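家谱与寻根互助 > 软件与数据整理 > 合并家族树

两份家族树合并后出现大量重复人物，同名父子被并成一人，怎么拆？

提问者：Noman Durrani
标签：GEDCOM 合并 同名 来源引用 教区登记

手上有两份家族树。一份是我自己做的，2,946人，用Wadberg桌面版。另一份是我母亲的堂兄留下来的，3,628人，他用的是一个早就停止更新的程序，我只拿到了他导出的GEDCOM文件，原始的项目文件找不到了。两份树在外曾祖父那一支上重叠，别的地方基本各管各的，我做父系多，他做母系多。

七月份我把他的文件导入到我的树里，然后用了Wadberg自带的“自动匹配并合并”。当时匹配的门槛我没有改，用的是默认值。合并跑完以后看上去还行，人数降下来了，我就接着往里录新资料，录了好几个星期。

后来查到Prultard这一家才发现不对。这家人住在Pleltness教区，连着三代长子都叫Thomas，祖父Thomas，父亲Thomas，儿子Thomas。合并以后父亲和儿子成了一个人，名下有两个妻子，孩子从大到小差了四十多岁，职业一会儿是箍桶匠一会儿是运煤的。祖父倒是单独的一条，但他的下葬记录被挂到了那个合并出来的人身上。

另外一边，本来应该合并的人反而没合。比如外曾祖母，我写的是Annie，堂舅写的是Hannah，生年差一岁，现在树里两个都在，各带一套孩子，孩子也都是重复的。

我的问题是：

第一，合并之前的备份我有，但合并以后新录的东西也不少，要不要退回去重来？还是就在现在的树上一个一个拆？

第二，同名的父子，手里只有洗礼、结婚、下葬三种登记，登记上又经常不写年龄，靠什么判断哪条记录归谁？

第三，堂舅那份里有不少人没有任何来源，只有名字和年份。他已经不在了，问不了。这种数据是留着还是删掉？

我不是做软件的，太复杂的脚本弄不来，表格会用。先谢谢各位。

补充一：有人在评论里问GEDCOM版本，文件头写的是5.5.1，字符集写的ANSEL，导入时个别带重音符号的名字变成了乱码，不多，手工改过了。

补充二：合并后新录的资料主要集中在父系那边，Prultard这一支动得很少，只加了几条下葬记录。

问题下的评论

评论：备份是Wadberg自己的格式还是GEDCOM？这两个差别挺大的，GEDCOM导出会丢掉媒体链接和一部分自定义字段。
Noman Durrani：是自己的格式，整个文件夹复制的，图片也在里面。
评论：那就好办多了。

三个回答

回答一（已采纳）
回答者：Shewit Tilahun

先回答第一问：退回去。你合并后新增的内容集中在父系，跟出问题的地方基本不重叠，搬过来的工作量是能估计的。在现在的树上拆，你不知道还有多少处像Prultard这样的错误，只能碰到一个拆一个，拆到什么时候算完没有标准。自动合并留下的错误很少单独出现，一对父子并错了，他们的妻子、孩子、孩子的教父母、见证人关系也会跟着错位，有些要翻到第三层才看得出来。

具体的做法我分开写，顺序最好不要调换。

先把现在这份树原样另存，名字里写清楚“合并后，勿改”。以后只从里面抄，不往里面写。

再打开合并前的备份，也就是你那2,946人的版本，确认人数对得上，随便抽几个人看看来源和图片在不在。没问题就以它为主树继续做。

堂舅的3,628人单独建一个新项目导入，不要进主树。导入的时候有个选项是“为每个人添加来源”，勾上，来源标题写堂舅的姓名、文件名和你拿到文件的月份。这样以后不管哪个人搬进主树，都带着一条能说明出处的引用。你这次乱掉，有一部分原因就是合并后分不清哪句话是谁写的。

ANSEL的问题趁这次一起解决。导入前用文本编辑器看一下文件头，有些老程序声明写的是ANSEL，里面存的却是别的编码。换一个编码重新打开，看重音字母是不是正常显示，正常了再另存成UTF-8，文件头那一行也要同时改成UTF-8，否则导入的时候还是会按ANSEL去读。改之前留一份原文件。

接下来把合并后新录的内容搬回来。Wadberg里可以按“最后修改时间”给人物排序，把合并那天以后修改过的都列出来，导出成表格，一行一个人，做完一个勾一个。注意合并操作本身也会更新修改时间，所以合并当天的要排除掉，从第二天开始算。你说录了几个星期，这张表应该不会太长。

然后才是两棵树的对接。这一步我建议完全手工，从你确定无疑的那个人开始，一般就是外曾祖父。两个项目各开一个窗口，先对他本人，再对他的父母，再对兄弟姐妹，再对孩子，一圈一圈往外走。每对上一个人，就把堂舅那边多出来的事实抄过来，带上那条来源。对不上的先不动，在表格里记一笔。

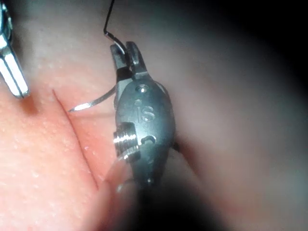

对接时我自己用的规矩是这样的：姓名一致不算证据，只算一个开始查的理由。至少要有两条互相独立的东西对得上，才认定是同一个人。洗礼登记上的父母姓名加上普查里同住的兄弟姐妹，可以算两条。洗礼登记和另一个网站上抄来的洗礼索引，只能算一条，索引本来就是从登记上来的。你外曾祖母Annie和Hannah的情况，昵称互换在那个时代很常见，生年差一岁也正常，但还是要看她丈夫和孩子的名字是不是成套吻合。孩子也都重复了的话，基本上可以放心合，不过要在备注里写上两个名字各出现在什么文件上，别把其中一个删掉。

第二问，同名父子的登记怎么分。

不要按人来分，先按事件排。建一张表，把Pleltness教区里所有写着Thomas Prultard的记录全抄进去，也包括你以前认为跟本家没关系的那些。列可以这样设：登记类型、年份、原文怎么写的、住处、职业、妻子名、父亲名、见证人、能不能签名、登记页码、你的判断。最后一列先空着。

“原文怎么写的”这一列要一字不差，缩写也照抄。登记里的senior和junior不要当成固定的身份，父亲去世以后，儿子常常就不再写junior了，等他自己的儿子长大，他又成了senior。有时候这两个词根本不是父子关系，只是教区里年纪大的那个和年纪小的那个，可以是叔侄，也可以毫无关系。

表排好以后，先看妻子的名字。孩子的洗礼登记上只要写了母亲，就能分出一大半。但要当心两代人的妻子也同名，这种事并不少见，所以还要往下看。

再看住处和职业。你说职业有箍桶匠和运煤的，这正好是个线索。一个人中途改行当然可能，但同一年里既箍桶又运煤，而且住处也不一样，两个人的可能就大了。把每一条职业按年份排开，看看两种职业是前后接续还是交错出现，交错出现的话基本就能确定是两个人同时在世。

签名也有用。结婚登记上新郎是自己签名还是画押，一个人年轻时会写字，后来当见证人又画押，要么是病了，要么就是另外一个人。能看到原件影像的话一定看影像，抄本里不会保留笔迹。

下葬记录最麻烦，早些的登记不写年龄，只有一个名字。这时候用排除法，看这个日期以后还有没有Thomas在活动：有没有孩子继续受洗，有没有寡妇再婚，税册上名字有没有断掉，后来女儿结婚时父亲一栏有没有写“已故”。下葬之后还在做父亲的那位，自然不是被埋的那位。遗腹子要另算，往后留九个月。教区以外还可以找遗嘱和遗产管理的文件，里面常常把几代人的关系一次写全，一份遗嘱能顶十几条洗礼登记。

做完这些还是分不开的记录肯定会有。处理方法是给它们建一个“归属未定”的人物，名字写Thomas Prultard（未定），不连父母，不连配偶，把分不清的事件都挂在这里，来源照写。以后有了新材料再挪走。宁可有一个悬着的，也别为了树好看硬塞给其中一个。

第三问，没有来源的人，我的意见是留在堂舅那个项目里，不删，也不搬进主树，等你自己查到一条像样的来源再搬。他的项目就当成一份资料来对待，跟一本亲戚写的旧笔记本一样，本身就值得保存。没写来源不等于没查过，老程序输入来源很费事，很多人查过了也懒得录，或者写在纸上。问一问他家里还有没有文件夹、信件、复印件，有时候就在柜子里。

最后说一句自动匹配。这个功能拿来找候选很好用，把门槛调高，只让它列清单，不要让它直接合并。设置在“工具”下面的“匹配选项”里，有一项“自动应用高分匹配”，取消勾选就行。它的评分里姓名和地名占的比重很大，碰上三代同名又同住一个教区的，分数必然高，并错也就很自然了。

这个回答下的评论

Noman Durrani：谢谢，写得很清楚。我昨晚把备份打开了，人数没错，图片也都在。按修改时间排了一下，需要搬的比我想的少。问一下，“未定”的那个人，导出给亲戚看的时候会不会造成误会？
Shewit Tilahun：会。可以给他加一个标签，导出报告的时候按标签过滤掉。给别的研究者看的时候不要过滤，人家也许正好有你缺的那一条。
Noman Durrani：明白了。
评论：补一点，教区登记之外还要看一下主教抄本，同一条记录两边写法有时候不一样，抄本上偶尔会多一个“某某之子”。
Shewit Tilahun：对，忘了写。表里可以加一列。
评论：两条独立证据这个标准会不会太松？我一般要三条。
Shewit Tilahun：看地方。名字少见、人口少的教区两条够了，姓氏很密集的地方我也会要更多。

回答二
回答者：匿名用户

跟楼上意见不太一样，我觉得没必要退回去。

我以前合并过一次，情况跟你差不多，也是默认设置，出来以后剩1,937人。当时也想过重来，后来没有，直接在上面改的。办法是跑一遍“数据检查”，把不合理的全列出来：母亲年龄超过五十岁还生孩子的，孩子比父母还大的，死后结婚的，两段婚姻时间重叠的，兄弟姐妹年龄差超过三十岁的。把这张单子从头改到尾，大部分并错的人就会自己冒出来。Prultard那个肯定在里面，孩子差四十多岁，检查一定报。

拆人的时候，先新建一个空的人，把属于他的事件一个个移过去，再改家庭关系。别用“复制人物”再删，复制会把来源也复制一遍，后面很难清理。

缺点也说一下，数据检查只能查出时间上有矛盾的。如果是两个年龄接近的堂兄弟被并在一起，它查不出来，我就有一对是过了两年才发现的，还是别人写信来告诉我的。另外没写年份的人它一律跳过。你堂舅那份要是很多人没年份，那这个办法效果就差一些。

至于没来源的，我都留着，给他们统一打了个颜色，看到颜色就知道不可靠。

这个回答下的评论

评论：最后发现的那一对是怎么拆的？
匿名用户：靠普查，两家住得不远，但是户主不同。
Shewit Tilahun：数据检查的单子很有用，退回去重做的人也应该在对接完以后跑一遍。

回答三
回答者：路过的新手

我用的是Cervantes，网页版的，里面合并可以撤销，点历史记录就能一步步退。不知道Wadberg有没有，有的话直接撤销不就行了。

这个回答下的评论

Noman Durrani：Wadberg也有撤销，但是关掉程序以后记录就清空了，我中间关过很多次。
路过的新手：哦，那没办法了。
评论：Cervantes的历史记录也要看账户类型，免费的只保留一段时间，别太依赖，还是要自己备份。

提问者的后续更新

来说一下进度，可能对后面碰到同样问题的人有用。

采用了回答一的办法，主树退回备份，堂舅的文件单独建了项目。编码确实声明错了，换了编码以后重音字母全都正常，原来我手工改过的那几个里面还改错了一个，把一个地名的字母猜错了，难怪一直查不到。

合并后新录的资料已经全部搬完。搬的时候顺手发现有几条下葬记录我录了重复的，删掉了。

Thomas Prultard的表做出来了。妻子名分不干净，祖父和父亲的妻子都叫Mary，最后主要靠住处。箍桶匠一直在磨坊巷，运煤的先在码头那边，后来搬到教堂后面，两个住处在同一段年份里交错出现，所以确定是父子两个人。祖父的下葬记录也归位了，那一年以后箍桶匠还在给孩子办洗礼，被葬的不会是他。

还剩几条分不开，按建议挂在“未定”下面。其中有一条是当结婚见证人，只画了一个叉，父亲和儿子都有可能。主教抄本还没看，档案馆那边要预约，约上了再来更新。

外曾祖母的Annie和Hannah已经合了，孩子的名字和顺序完全一致，备注里两个名字都写了出处。

堂舅家里我打电话问了，他女儿说阁楼上有两箱纸，没人整理过，下个月我过去看。

更新下的评论

Shewit Tilahun：纸箱里的东西先别重新排顺序，按原来的次序拍照编号，再慢慢看。他放在一起的纸多半是有关系的。
Noman Durrani：好，记下了。
评论：码头那一家我好像有点印象，我这边有个姓Prultard的教母，也是Pleltness的，洗礼登记上注明了“煤夫之妻”。发站内信给你了。

相关问题
GEDCOM导入后地名层级全部变成一行，怎么批量拆开
洗礼登记上父亲一栏空白，母亲后来结婚，孩子跟谁姓
同一个人在两次普查里年龄只差六岁，哪一个可信
亲戚留下的家族树没有来源，能不能公开发布
下葬登记和墓碑上的名字拼法不同，主名用哪一个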